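Toltdale Allotment Association
Minutes of the meeting held November 13, 2020

Present: Chang-ho Shim (chair), Mal-soon Seok (minutes), plot holders as signed in.

Minutes of the July meeting were agreed with one correction — the water bill was £44, not £37.

Paths. The path by the Tukedent gate is still soft after rain. Chang-ho to get a price for gravel.

Waiting list. Plot 30 has been given up and will be offered to the next name. Two half plots are to be kept as they are.

Water. The tank will be turned off for the winter. Members should drain their own butts.

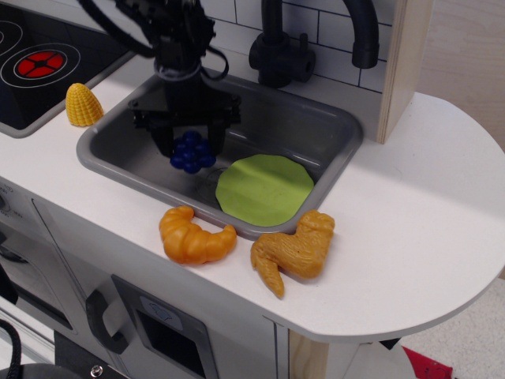
Rents. Letters go out with the newsletter. Mal-soon asked that cheques carry the plot number on the back.

Any other business. Bonfires — the rule stays at after dusk only.

Next meeting to be set by email.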